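Visita a la jornada de puertas abiertas del Archivo de Creencias Domésticas de Enville

30 de julio de 2022

Una delegación de la Sociedad Umau de Etnografía asistió a la jornada de puertas abiertas del Archivo de Creencias Domésticas de Enville, institución con la que mantiene un convenio de intercambio de publicaciones. La recepción corrió a cargo de Troels Hedegaard, responsable de colecciones, que acompañó al grupo durante toda la mañana.

El recorrido comenzó en el depósito de la planta baja, donde se conserva el fondo Biswas, integrado por 3.000 fichas manuscritas sobre amuletos, presagios y prohibiciones de la vida cotidiana. Cada ficha recoge la localidad, la edad del informante y la fórmula verbal que acompaña al gesto. El señor Hedegaard señaló que la ordenación original, por habitaciones de la casa, se ha respetado en el catálogo nuevo, aunque complica la búsqueda de ciertos temas. Las herraduras, por ejemplo, figuran tanto en «umbral» como en «cuadra», y las remisiones entre ambas secciones están todavía incompletas.

En la primera planta se visitaron las cinco salas abiertas al público. La dedicada al umbral reúne herraduras, ramos bendecidos y monedas halladas bajo losas de entrada. La segunda trata de los espejos y de la costumbre de cubrirlos durante el duelo. Despertó particular interés la vitrina de los nudos, con 200 cordeles procedentes de comarcas pesqueras, si bien la iluminación dificulta la lectura de las cartelas inferiores. La delegación trasladó esta observación al personal, que tomó nota de ella.

A continuación, la editorial Avolen presentó el primer volumen de su repertorio de agüeros, cuya aparición está prevista para octubre. La obra constará de ocho tomos. Se debatió el criterio de transcripción de las variantes dialectales, punto en el que no se alcanzó acuerdo.
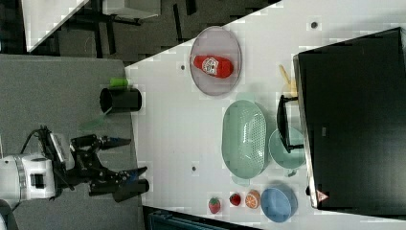
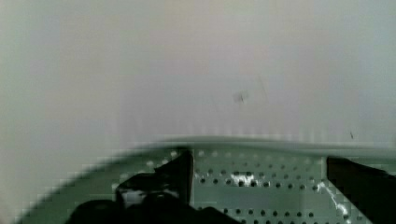
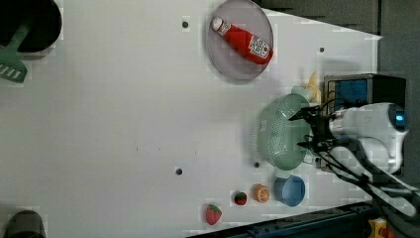
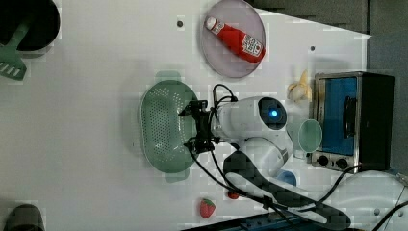 La sección del fondo consagrada a la mesa es la más extensa y la que mayor número de consultas recibe. En ella predominan la sal derramada, el pan colocado boca abajo y los cubiertos cruzados. Varias fichas se refieren a los recipientes tumbados: según algunos informantes, una botella acostada sobre un plato, como la roja de kétchup de la última fotografía, anuncia visita por el lado hacia el que mira el tapón; otros atribuyen al mismo hecho una pérdida de dinero. El archivo no dispone de testimonios suficientes para delimitar geográficamente ambas interpretaciones, y se acordó que la Sociedad Umau incluya la cuestión en su próximo cuestionario.

La delegación agradece al archivo las atenciones recibidas. Las actas de la sesión editorial pueden solicitarse en la secretaría.

Compartido 8 veces · 5 comentarios

Contacto · © Sociedad Umau de Etnografía · Volver arriba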